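Será que a banana amadurece mesmo mais depressa dentro de um saco?

Toda a gente tem uma tia, um vizinho ou um avô que sabe um truque para as bananas. Metê-las num saco de papel. Pendurá-las num gancho. Enrolar película no cabo. Nunca, mas nunca, pô-las no frigorífico. Alguns destes truques funcionam, outros funcionam só um bocadinho, e há uns quantos que as pessoas repetem porque ouviram outra pessoa repetir.

Nesta página vamos desconfiar de todos e ver o que sobra.

Primeiro: o que quer dizer "madura"?

Uma banana verde está cheia de amido. O amido é o mesmo material que existe na batata e na farinha, e se já provaste uma batata crua (não é grande ideia) sabes que não é doce. À medida que a banana amadurece, umas substâncias chamadas enzimas vão cortando o amido em pedaços mais pequenos. Esses pedaços são açúcares. Por isso a banana amarela sabe a doce e a verde sabe a quase nada e deixa a boca áspera.

Ao mesmo tempo acontecem outras coisas. A casca perde a clorofila, que é o que a faz verde, e o amarelo que já lá estava escondido começa a aparecer. A polpa fica mole. E surge o cheiro a banana, que vem de substâncias que se evaporam e chegam ao teu nariz.

Repara numa coisa: a banana não recebe açúcar de fora. Já foi apanhada, já não está ligada à planta, e mesmo assim fica mais doce. O que lá está dentro muda de forma. Há frutos que não sabem fazer isto. Um morango ou uma uva apanhados cedo demais podem amolecer, mas não ficam muito mais doces por esperarem na fruteira. Se alguém te disser que "toda a fruta amadurece em casa", pede-lhe que experimente com uvas.

O gás que não se vê

A banana produz um gás chamado etileno. Não tem cor e, na quantidade que sai de uma banana, o teu nariz não dá por ele. O etileno funciona como um recado: diz às células do fruto que está na hora de amadurecer. E o fruto, ao amadurecer, faz ainda mais etileno, que manda mais recados, que fazem mais etileno.

Isto parece uma daquelas histórias inventadas para explicar tudo. Um gás invisível que ninguém cheira? Muito conveniente. Só que pode ser medido com aparelhos, e quem transporta bananas usa-o todos os dias. As bananas viajam verdes, em lugares frescos, e são depois postas em câmaras fechadas onde se junta etileno ao ar. Ficam amarelas quase todas ao mesmo tempo. Se o gás não fizesse nada, ninguém o pagava.

Truque número um: o saco de papel

O saco prende uma parte do etileno junto da fruta. A ideia faz sentido e costuma dar resultado, mas convém não exagerar. Não é magia, não transforma uma banana verde numa amarela durante o recreio, e se a cozinha estiver fria a diferença pode ser tão pequena que não a notas. A temperatura conta muito.

E o saco de plástico? Também prende o gás, mas prende a humidade, e a humidade agrada ao bolor. Papel é melhor escolha.

Truque número dois: pôr uma maçã ao lado

A maçã também produz etileno, e bastante. Portanto, uma maçã no saco com uma banana verde pode acelerar as coisas. Há quem jure que tem de ser uma maçã vermelha. Não conheço razão nenhuma para a cor ser importante. O que interessa é quanto gás a maçã liberta, e isso depende da variedade e de quão madura ela está.

Truque número três: embrulhar o cabo

Este é o que me deixa mais desconfiado. Diz-se que o etileno sai sobretudo pelo cabo e que, se o taparmos com película, a banana dura mais tempo. Mas a casca toda consegue trocar gases com o ar. Há pessoas que experimentaram e viram uma diferença pequena, e há pessoas que experimentaram e não viram diferença nenhuma. Quando um truque dá resultados assim, o mais sensato é dizer "talvez" e não gastar um rolo inteiro de película para descobrir.

Truque número quatro: o gancho

Pendurar bananas evita que fiquem pisadas por baixo. Isso é razoável: uma banana pousada carrega o seu peso sempre no mesmo sítio, e se tiver outras em cima ainda pior. Agora, dizer que a banana pendurada "pensa que ainda está na bananeira" é disparate. As bananas não pensam. Aliás, muitas vezes crescem viradas para cima, ao contrário do que ficam no gancho.

E o frigorífico?

"Nunca se põe uma banana no frigorífico." Ouvi isto centenas de vezes. A casca fica castanha, ou quase preta, e toda a gente conclui que a banana se estragou. Mas abre-a. Se já estava madura quando entrou, por dentro costuma estar clara e boa para comer. O frio danifica a casca e abranda o amadurecimento da polpa.

Com as verdes é diferente. Uma banana muito verde no frio pode ficar com problemas a sério e já não amadurecer como deve ser, mesmo depois de sair. A regra certa seria mais comprida: espera que fique madura e depois, se quiseres, guarda-a no frio. As regras compridas são mais difíceis de decorar, e por isso a curta ganhou.

E as pintas castanhas?

Pintinhas pequenas espalhadas pela casca são normais numa banana que está a amadurecer. Manchas grandes e moles são outra história, normalmente pancadas. Quando as células se partem, o que está lá dentro mistura-se com o oxigénio do ar e escurece, tal como uma maçã trincada.

Já li que as pintas "curam doenças". Não acredites. Uma banana com pintas tem mais açúcar e menos amido do que a mesma banana quando era verde, e é só isso que as pintas te conseguem dizer. E se vires bolor ou sentires um cheiro esquisito, não comas.

Faz tu a experiência

Não tens de acreditar em mim. Precisas de 4 bananas do mesmo cacho, o mais parecidas possível, e de 2 sacos de papel iguais. Pede licença a quem as comprou.

Banana A: fica na bancada, sem nada.
Banana B: vai para um saco de papel fechado, sozinha.
Banana C: vai para outro saco fechado, com uma maçã.
Banana D: fica na bancada, com película enrolada no cabo.

Põe tudo no mesmo canto da cozinha, longe do sol e do forno. Todos os dias, à mesma hora, olha para cada uma e aponta a cor num caderno. Podes usar palavras (verde, verde-amarelado, amarelo, amarelo com pintas) ou lápis de cor. Antes de começares, escreve o que achas que vai acontecer. É importante escrever antes, porque depois a nossa cabeça gosta de fingir que já sabia.

Agora a parte aborrecida. Se a banana C ficar amarela primeiro, isso prova que a maçã ajudou? Ainda não. Uma banana de cada tipo é muito pouco. A C podia já estar um pouco mais adiantada quando a escolheste. Os cientistas repetem a experiência muitas vezes por causa disto, e tu podes juntar os teus resultados aos dos colegas da turma. Se em quase todas as casas a C ganhar, começa a ser difícil chamar-lhe sorte.

Outra maneira de ser mais justo é pedir a alguém que não saiba qual é qual para dizer que banana lhe parece mais madura. Quem tem um palpite vê amarelo onde lhe dá jeito - e eu incluo-me nisto.

Quando acabares, come as bananas. As mais moles dão bom pão de banana, e aí quanto mais escura a casca, mais doce a massa.
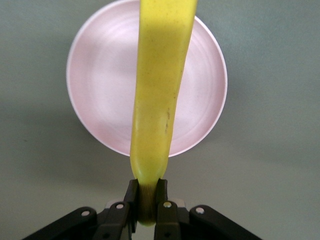 Falta uma pergunta que me fazem muito: se a banana continua a mudar depois de apanhada, está viva? As células dela continuam a respirar, gastam oxigénio e libertam dióxido de carbono, por isso num certo sentido sim. Mas não sente a película no cabo nem sabe se está num gancho ou numa fruteira. Se alguém te disser o contrário, pergunta-lhe como é que descobriu.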